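Minutes, Teardown Service Review Group
Posted 18 Jan 2026 by Osian Pritchard

Present: Cremilda Teixeira (chair), Osian Pritchard (minutes), M. Cieślak, two from the Cunham depot by phone.

1. Minutes of the last meeting
Agreed with one change. Item 4 should have read "per tower" and not "per pallet."

2. The Brivoseck service offer
Cremilda went through the offer as it now stands. Brivoseck would place one robot arm cell at Cunham on a monthly lease, with the parts fixtures, the gripper and remote support included. The job covered is the removal of memory and other reusable parts from desktop towers before the cases go for scrap. Power supplies are left out of the offer and stay with the bench staff.

The lease runs for 12 months with a minimum of 1000 towers a month. Anything below that is still billed. Cunham handled 887 desktops in its best month last year, so the minimum is too high for us as written.

Cieślak asked whether laptops could be used to make up the number. Brivoseck has said no, as the fixtures are for desktop parts only. A laptop kit is promised for June but there is no price for it.

Action: Osian to ask for a lower minimum, or for one that is averaged over the quarter.

3. Trial
Cieślak reported on the trial at Gorach. The trial lot is 200 towers of mixed makes. Side panels are taken off by hand first and the tower is laid flat on the slatted table. Cunham asked how long the hand work takes. Cieślak did not have a separate figure and will time it on the next batch.

Cunham also asked about cables. On the older models the drive cables and power leads get in the way of the memory slots. Brivoseck's advice is to have the operator tuck them back before the cycle starts. Cunham's view is that this is a person standing at the machine, and should be counted as labor in the costing. Agreed.

Cremilda wants the failed picks logged by model. At present they are only logged by day, and we can't tell if one kind of case is causing most of the trouble.

Action: Cieślak to add a model column to the log and to time the panel removal.

4. Support terms
Remote support is weekdays only. Replacement gripper fingers are charged after the first set. Notice to end the lease is 30 days, but the fixtures made for our parts stay with Brivoseck. Cunham objected to this, having supplied the sample parts. Left open.

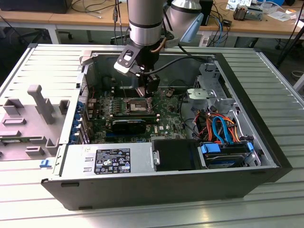 Arm and gripper over an open Dell tower at the trial table, parts fixture at left.

5. Floor space
Cunham can clear the bay next to the scales. Power is fine there. The network point is on the wrong wall and would need a cable run. No cost yet.

6. Decision
No decision on the lease. To come back when Brivoseck has answered on the minimum and the fixtures.

7. Any other business
The label printer at Cunham is still out. Cieślak has a spare and will send it over.

Comments (3)

depot_kt: Can the log be shared with the bench? We could tell you now which cases are awkward.

M. Cieślak: Yes, I'll put it in the shared folder once the model column is in.

rowan77: Item 4, is the first set of fingers per lease or per year? Offer doesn't say.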